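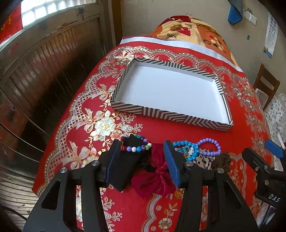

Table linen: washing, storage and the new inventory tags

The linen store at the Zostanau hall now holds 1,904 pieces, counting napkins, runners and the long banquet cloths. The stock was recounted in August, after the second set of shelves went in, and the figures in the old ledger have been dropped. Groups borrowing linen should work from the new tags only.

Dyed cotton cloths, reds and dark greens above all, continue to lose color faster than the white stock. Kátia Bastos compared two batches over the summer. The first was washed at 60 degrees Celsius with the standard powder, the second at 40 with a liquid detergent that contains no brightener. After 11 washes the first batch had faded enough along the fold lines to be moved to the kitchen shelf. The second was still fit for use at dinners. The hall will wash all dyed cotton at 40 from now on. White cotton stays at 60.

Wax should be left to harden and then lifted with a plastic scraper. What remains can be drawn out with a warm iron over plain brown paper, changing the paper as it takes up the wax. Printed paper transfers ink and must not be used. Red wine on white cloth goes into cold water the same evening. Salt has been tried several times and made little difference. Grease marks take a small amount of dish soap, worked in from the back of the fabric and left for half an hour before the wash.

Cloths are to be dried on the line or at low heat and taken down slightly damp. Ironing from damp saves a good deal of time on the long cloths, which otherwise need spraying along their whole length. Iron dyed cotton on the reverse. The Gerier press in the back room handles napkins and runners but is too narrow for anything wider than a runner – please do not fold a banquet cloth to make it fit, as the press sets the fold and it takes another wash to remove.

For storage, banquet cloths are rolled on cardboard tubes with the right side out. Square cloths are folded in thirds and refolded along different lines at each return. Starch is no longer used on anything going back on the shelf for more than a month.

The new tags are sewn into one corner of the hem and carry the size, the fiber and the shelf number. Sebastião Aguiar has finished the square cloths and is partway through the napkins. Pieces without a tag go in the gray bin by the door – they will be measured and tagged before they are lent again.

Returns are due within 2 days of the event, washed or unwashed. Unwashed linen should be shaken out and checked for pins first. Damaged pieces are kept for patching, so please return those too.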